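NOTES - "Dull Meetings, Short Meetings" - lunch talk, Hiebert office, June
(20 min, leave 4 for questions. Water!!)

OPEN
Hello, thanks, name, yes I'm the one who sent the calendar survey. Sorry again for sending it twice.
Ask for hands: who has a meeting right after this? Keep hands up if you know what it's for.
Wait. Let it be quiet for a second, don't fill it.

WHERE THIS STARTED
Two years at Rasten, planning side. Standing check-in every morning at 9:30. Went round the table, everyone reported, we left at 10:15 and then asked each other the real questions in the hallway.
Gearóid Hayes ran it. Good boss, liked him a lot. He hated that meeting as much as we did and kept it going because he'd inherited it from the guy before. 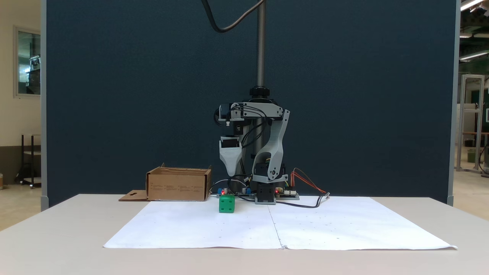

So one week he was out sick and we skipped it. Work went fine. One order got missed, and it would of been missed anyway, the note was in the wrong inbox.
Came back, cut it to two mornings. Then wrote the agenda on the invite. Pause here, people will want to write that down, it's the whole talk more or less.

THE SURVEY
298 replies. Say thank you.
41 percent said they'd left their last meeting not knowing who was doing what. Say the number slowly.
Don't read out the comments. OK, read the one about the muffins.
Favorite answer to "what would you change": "start." Just that. Start.

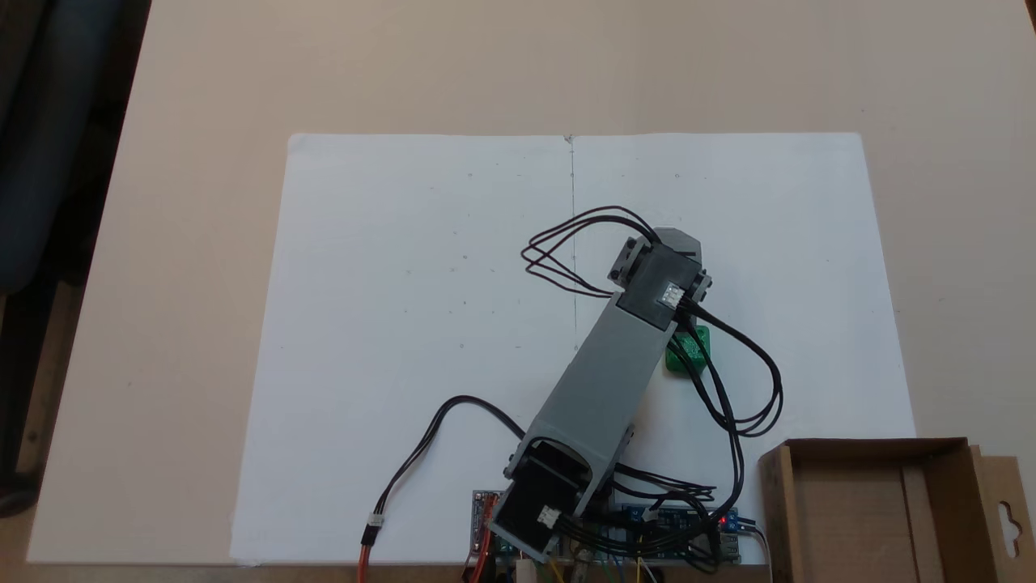 THINGS TO TRY
1. Write the question in the invite. A question, with a question mark. "Budget" is a topic. "Do we renew the Zunora lease?" is a question, you can tell when you've answered it.
2. Invite the people who can answer it. Everyone else gets the notes. Some will be offended at first. (Normand Petrenko story - he was offended, he wrote me a very long email, we're fine now, he's ok with me telling it.)
3. Read first, talk second. Five quiet minutes at the top with the page in front of you. Feels weird the first time. Do it anyhow.
4. Last thing before you stand up: who, what, by when. Out loud. The person says it themself, you don't say it for them.
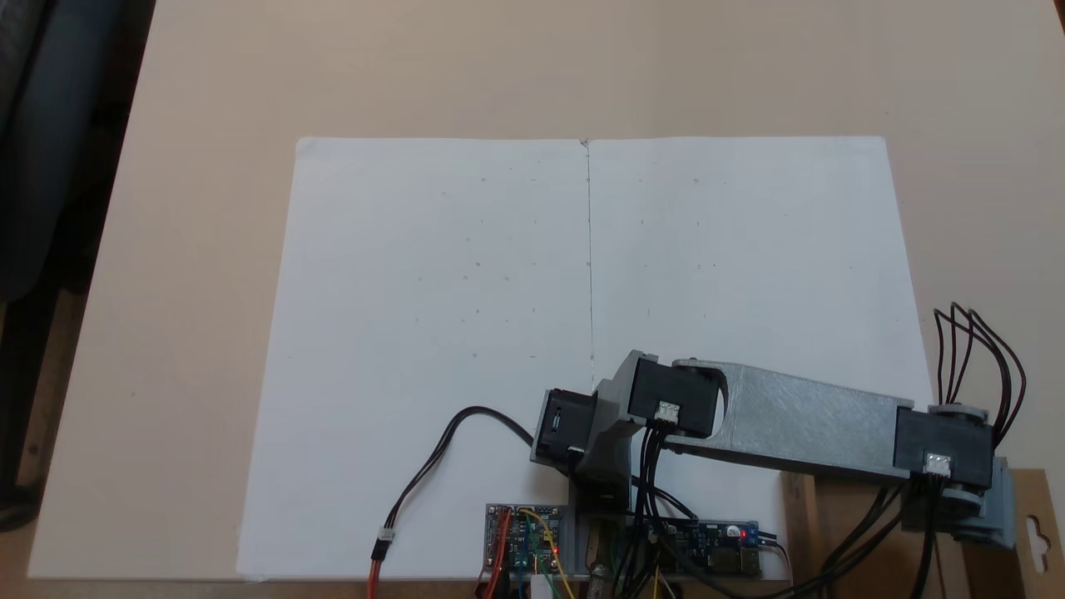 Paper and pencil marks, arm at lower right.

WHEN IT DOESN'T WORK
Be fair here. Tried the quiet reading at Rurorport, with a sales team. Flop. They think by talking, half of them hadn't opened the page and the other half were done in a minute and checking phones.
We switched: talk in pairs first, then the full group. Better. Not great, better.
Also some meetings are really there so people see each other. Fine!! Call it coffee and bring coffee. Don't make somebody present a slide at it.
Remote folks - ask them first, before the room gets going. If the room goes first they never get in. Skip this bit if running late. 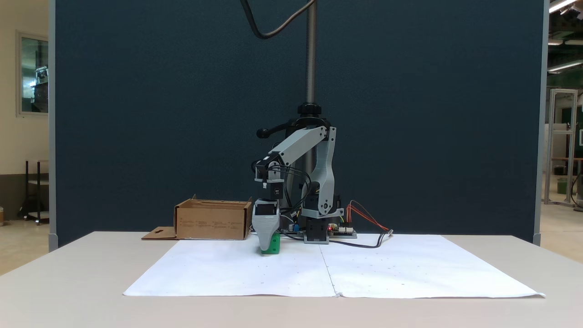 QUESTIONS I'LL GET
"My manager loves the weekly." -> offer to write the agenda for her. Most say yes, it's less work.
"We have too many people for this." -> split it, two short ones, different questions.
"What about no-meeting days?" -> tried, everything piled up on teh day after. Would try mornings only.
If somebody asks for the survey data: summary yes, raw no, I promised.

CLOSE
Ask them to pick one meeting off their calendar. Just one. Rewrite the invite before going home.
Handout is by the door. Give Gearóid his clicker back.

Questions about this talk? Use the contact form | © Hiebert lunch talks | Back to top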